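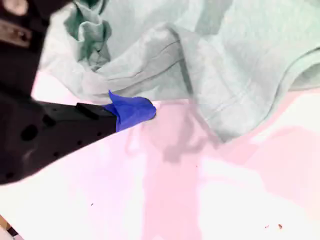

cinta azul y mesa clara, martes no, miércoles tampoco, yo qué sé ya

A ver, hilo rápido sobre la mudanza a Drolska q me lo preguntáis por privado

Los de Mirnent piden reservar con ocho días. OCHO. Yo llamé con cinco y casi me cuelgan

Cajas: pedid las medianas. Las grandes llenas de libros no las levanta ni dios, me pasó en noviembre

Lo del padrón se hace online pero la web se cae a partir de las 8 de la tarde. Probad tempranito

El contrato de la luz NO lo deis de baja antes de entregar llaves. Dos noches con velas, muy romántico todo

Y etiquetad los cables!!! Sigo sin encontar el del router

Si alguien sabe de un trastero barato por la zona de Bresitz que me escriba porfa, el que miré estaba carísimo

Sigo luego q me llaman al timbre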